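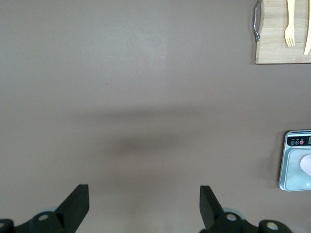
Jundholm Opens Registration for Fall Evening Classes

PAEWAI – July 2023 – Jundholm, the adult learning center on Rolta Street, has opened registration for its fall program of evening classes. The new term starts in the last week of August and runs for 8 weeks. There are 64 classes on the schedule, and all of them take place after 5:30 p.m.

The program covers cooking, home repair, languages, bookkeeping, sewing and drawing. Bread baking and beginner Spanish had waiting lists last spring, so both will be offered on two evenings a week this time. People who were on those lists have been sent an email with a link and can sign up before general registration fills the remaining places.

"Most of our students come straight from work, and they told us the old start time was too early," said Colleen Paquette, director of Jundholm. "We moved it back by half an hour. We also shortened the term, which used to run into the holidays and lost people near the end."

Nearly 2412 people are on the center's mailing list, and a printed schedule will be mailed to every household that has asked for one. Copies can also be picked up at the front desk and at the Paewai public library.

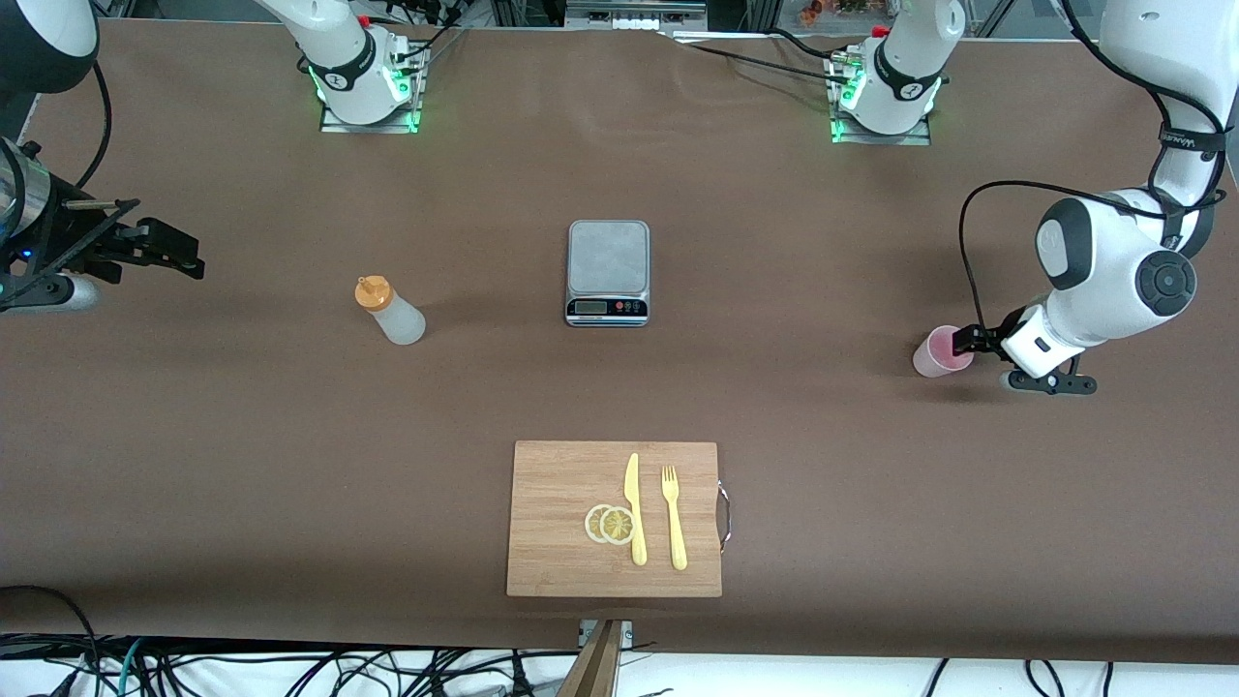
New this term is a course in basic home repair taught by Olanrewaju Dauda, a licensed contractor who has worked in the area for many years. Students will learn to patch drywall, replace a faucet washer, hang a door and read a water meter. The course meets once a week and is limited to 12 students. No tools are needed for the first session. A short list of hand tools to bring will be given out that evening.

Zlata Symonenko returns to teach sewing at two levels. The beginner class covers hems, zippers and simple alterations. The second level is for students who have finished the first or can already follow a pattern, and ends with a lined jacket. Sewing machines are provided at both levels, but students buy their own fabric.

Fouad Srour will again lead the bookkeeping course for small business owners. It has been rewritten and now spends 4 of its sessions on invoicing, payroll and sales tax – the subjects that past students asked for most.

"People don't come to me because they love spreadsheets," Srour said. "They have a shoebox of receipts and a filing date coming up. We start with the shoebox."

Fees are unchanged from last year. Residents of Paewai pay the lower rate, and a reduced fee is available to seniors, full-time students and anyone receiving unemployment benefits. Dimix, a local printing company, is again paying for a small number of free places. Applications for these are open now and must be handed in before the term begins.

Registration can be done online, by phone or in person. A class that does not reach its minimum enrollment will be canceled one week before it starts, and fees will be returned in full. Students who withdraw after the first session receive a credit toward a later term.

Parking behind the building is free after 5 p.m. The side entrance has a ramp and stays open until the last class ends.

Media contact: Bilal Chidiac, Communications Office, Jundholm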